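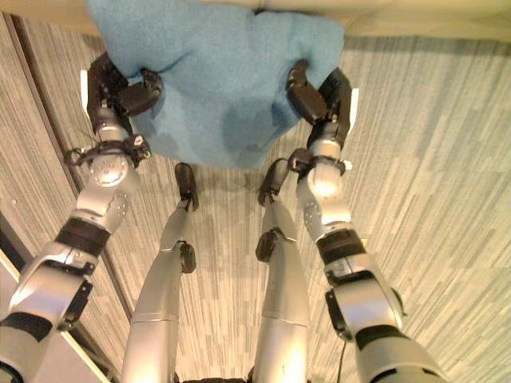

*Blue towel, Jesden, ground floor.*

**Ticket 1175 – Raltora room thermostat loses link to boiler receiver**

Opened: 11th August
Raised by: Radka Petek
Status: open, awaiting parts

**Fault as reported**

Thermostat on the living room wall shows fault code 34 and stops calling for heat. The receiver light goes from steady green to slow amber. Hot water is not affected and still runs to its own timer. The fault clears on its own, sometimes within minutes, sometimes by the next morning. First noticed in June, when the heating was hardly in use, so it may be older than that.

**Checks so far**

1. Batteries replaced with new alkaline cells. Fault returned the same evening.
2. Thermostat re-paired with receiver. Pairing completed first time. Fault returned two days later.
3. Receiver supply measured at the terminals, steady under load. Fuse sound, earth sound.
4. Thermostat moved to the hall shelf on its stand. No fault while it stayed there.
5. Thermostat put back on its wall plate. Code 34 again after one night.

Step 4 points to the radio path, although the hall shelf is also off the wall plate, and the plate has two spring contacts which have not been ruled out. I should have left the stand in the living room for a night before moving it further.

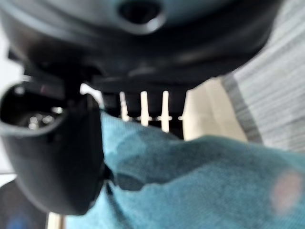

The log on the receiver only keeps the last few entries and overwrites the rest. Reading it means holding the reset button until the light goes out, and if held too long it wipes the pairing – this happened once, hence the gap in the notes after step 3. What could be read shows missed messages in groups, with normal signal between them. A weak signal would normally give single misses spread through the day.

Receiver firmware is 501. The thermostat does not show its own version on any menu I could find. The installer's sheet from Uçar gives the retry interval as 2000 ms and says nothing about changing it.
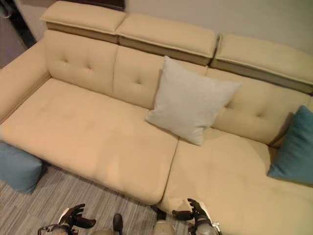

Davina Paterson: groups of misses with a good signal between them sounds like the thermostat restarting. Look at the clock after the next fault. If it has gone back to midnight, the wall plate is dropping the power and you can leave the receiver alone.

**Update**

Clock checked after the next code 34. It read 00:19, and the correct time was early afternoon. One spring contact on the wall plate sits lower than the other. Bent it out slightly with a flat screwdriver and refitted the thermostat.

New wall plate requested from Semness. Ticket stays open until it is fitted.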